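**Gallagher releases the Drositz hand-held gripper kit**

Arnton, Oct 26, 2022

Gallagher is delighted to announce Drositz, a kit for anyone who wants to teach robots the everyday jobs of a home. Each kit holds 2 hand-held grippers with a camera on each, a charger and a copy of Pastance, our software for sorting and checking recordings. You pick the grippers up, do the job as you normally would, and Pastance turns your movements into data a robot arm can learn from.

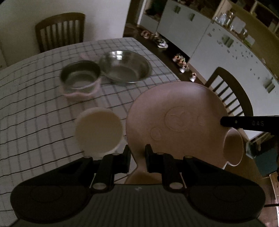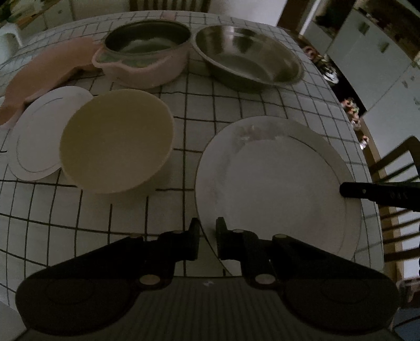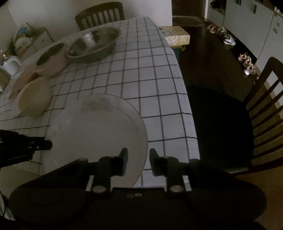 Drositz at the dining table, with bowls, plates and a steel basin.

Gallagher News, Issue 7

"We wanted something you could take into a real kitchen and start using before the kettle boils," said Marisol Fitzsimmons, head of product. "Our testers sent back about 2,000 recordings, and I loved watching every table being laid a bit differently!"

Mavis Ostrowski, who leads the Pastance team, is already working on a quicker way to tag crockery, due in January.

The first 500 kits can be ordered now from our Arnton office, and spare fingertips are sold in pairs.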